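**Does the book assume I already know the period?**
No. The first chapter covers the river trade and the treaties in plain terms. Readers who know the ground can start at chapter 4.

**Is the Skendine edition the same as the hardcover?**
The main text is the same. The Skendine paperback adds 26 pages of letters and a corrected map of the Driltside crossing.

**Who did the translations?**
Pacita Dela Peña translated the mission records. Older translations are credited in the notes.

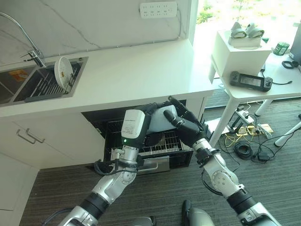
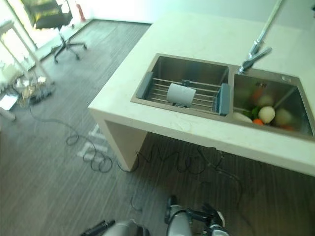

**Can I use it in a class?**
Yes. Teachers may copy up to 90 pages per course without writing to us. For more than that, send a request to the Mudiline rights desk – include the course name and the number of students.

**Why are some place names spelled two ways?**
The records disagree. The text uses the spelling most common before the land sales, and the index lists the others.

**Was the Shevchuk Prize given to this edition?**
It went to the hardcover. The first printing was 2000 copies and is sold out.

**Is there a reading group guide?**
A short one is at the back of the paperback. Hardcover owners can ask for it by email.

**I found an error. Where do I send it?**
Write to the Mudiline office with the page number and edition. Corrections received by September go into the next printing.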